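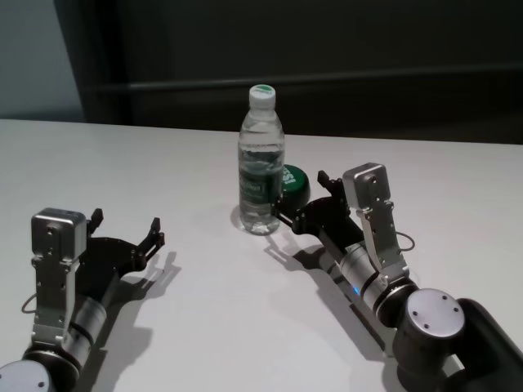
The Desk Column: Water, Tape and Other Clutter

Every few months Imelda Bautista asks me to write something useful for the newsletter, and every few months I write about desks instead. She has stopped arguing. This time the subject is the small stuff that lives on top of them, and in particular the bottle of water, which has become the most widely owned ornament in the building.

I say ornament because very few of them get finished. People open one at nine in the morning, drink enough to feel virtuous, screw the cap back on and then keep it beside them for the rest of the working week. By Friday it has been moved from the left of the keyboard to the right and back again, and it is still mostly full. On the long shelf outside the Tondlow meeting room there were 5 of these last month, all at slightly different levels, like a very dull xylophone.

I have nothing against a bottle of water. The ridged plastic kind is light, it stands up by itself, and it has a cap, which puts it well ahead of the mug. Asger Kragh's mug has gone over twice since January, once into a drawer of envelopes that had all been stamped. A bottle with its cap on would have rolled off the desk and annoyed somebody downstairs at worst.

My complaint is about ownership. All the bottles come out of the same crate, they all have the same label, and once two of them are on one table neither person wants to drink from either. So both stay there. A third person arrives, sees two bottles that plainly belong to someone, and fetches another. This is how the Kernska room got into the state it was in on the morning the visitors came, when Védís Thoroddsen had to carry the lot to the kitchen in a box that had held printer paper.

Her solution was a marker pen. Initials on the cap, done before the first sip. It works well as long as everybody has different initials, and I'm told there was a tense quarter of an hour over two bottles marked E. Eyvindur Kjærgaard gave his up in the end. He says the other one was his as well.

Then there are the small round things. You know the sort: short, about as wide as a jar lid, and sold in a color bright enough that you would think it impossible to lose one. Rolls of tape, tins of mints, tins of the balm people put on their hands in winter, the little magnets with lettering on them that suppliers give away. A round thing placed on its edge will leave. It goes behind the nearest tall object and waits there while you turn out your bag. I would estimate that half of all the tape bought for this office is currently standing behind a bottle.

Mogens Snorradóttir keeps hers flat, in a saucer, and has done so for as long as anyone can remember. She has never borrowed tape from me. I have borrowed it from her so many times that she now slides the saucer across when she hears my chair.

Since the question was raised (by me, in the line for coffee, to people who wanted coffee), I am putting down what we have more or less settled on for the shared tables. These are the white ones, where every ring and smear can be seen from the door.

Bottles: one per person, initials on the cap. Put it toward the middle of the table, well clear of elbows and power strips. If it's more than half full when you go home, take it with you or water the fern with it. The fern has been briefed.

Tape and tins: flat side down. If you bring a saucer, the saucer is yours and we will all respect it.

Mugs: allowed, with a coaster, and Asger is to sit at the end.

Everything else: off the table by six. Védís has a second printer paper box and is prepared to use it. Anything she picks up goes on the shelf by the Drokik cupboard until Sunday, when the cleaners come, and after that I can't help you.

I did look into whether we should stop buying the crates and put a jug out. The last order was for 731 bottles, a figure I have checked with Imelda and which she can't explain either. A jug would need glasses, the glasses would need washing, and we have already had the meeting about washing. It lasted 3 hours and the only thing decided was to buy a new sponge. So the bottles stay for now, and we have enough in the back corridor to see us into spring.

One request did come in while I was writing this. Eyvindur would like the labels peeled off before the empties go in the recycling, and he would like people to stop sticking the peeled labels to the underside of the table. I had no idea anyone was doing this. I have since looked under mine.

If you have lost a round tin, a roll of tape or a cap with a V on it, ask at the front desk before lunch. Imelda has them in the top drawer of the Ásgeirsdóttir cabinet, along with a large number of pens, and she would be glad to have the drawer back.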